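Software Engineer, Grasp Planning and Perception
Wevix - Manipulation Group
Full time, on site with two remote days a week

We're hiring a sixth engineer! Our group writes the software that lets a robot arm pick up loose machine parts, and we have more good problems on the board than people to work on them. If you like writing code in the morning and watching it move an arm after lunch, please read on.

What we work on

Our stack is called Fakevel. It takes camera images from the wrist, works out which part is on the table and how it is lying, picks a grasp, plans a path to it and closes the fingers. Most of it is C++, with Python for training, tests and all the glue. The grasp planner was rewritten in June and is in much better shape than it was (Orestis will happily show you the old one if you ask). The pose estimator is next, and that is where you come in.

Gears are our favorite headache. They look almost the same after a turn of one tooth, so the estimator has several right answers and likes to flip between them from one image to the next. Metal shines, and shadows from the arm get mistaken for edges. We have 1303 logged attempts that went wrong in one way or another, sorted by cause, and a replay tool that runs any of them against a new build. You'd have that whole set to dig into from day one.

What you'd be doing

Owning the pose estimator, from the training code to the part that runs live on the arm
Teaching the planner what to do when the estimator isn't sure - look again from another angle, or go ahead
Keeping the replay tests fast. The full run takes 14 minutes now and we'd love to see that drop
Reviewing code with Maiara Paiva, who looks after motion planning
Spending real time at the bench, at least a day a week

What we're looking for

Solid C++ and comfortable Python
Some work with camera images and 3D geometry, whether from a job, a degree or a serious hobby project
Patience with hardware. Cables come loose, calibrations drift, and a bug on Monday can be a screw on Tuesday
Clear writing, as a good share of our design talk happens in short documents

You don't need a PhD, and you don't need to have worked with robots before. Two of us came from games and one from map software.

A typical bench day

You put a part down where the arm can reach it, start a build and follow the estimate on the screen as the wrist camera comes in low over the table. A spur gear on its side, off to the left of the open fingers, is the kind of starting point we care about a lot. 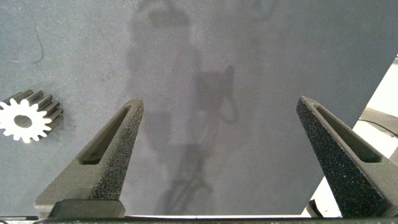 From there the planner has to decide on a sideways move, a wrist angle and a finger opening, all before contact. Getting that chain to run smoothly is deeply satisfying work, and there is plenty left to do on it. We'd like the next release to get through 500 picks in a row without a person stepping in.

How to apply

Send a resume and a few lines on something you built, with a code link if you have one, to Līga Ramanauskas through the Wevix careers page. Applications are open until July 4, 2020. The first step is a half-hour call with Līga, then a paid take-home task using our replay logs, then a visit to the lab to meet the group and run your own code on the arm.

Questions about the technical side can go to Orestis Chatzigeorgiou through the same page. He likes getting them!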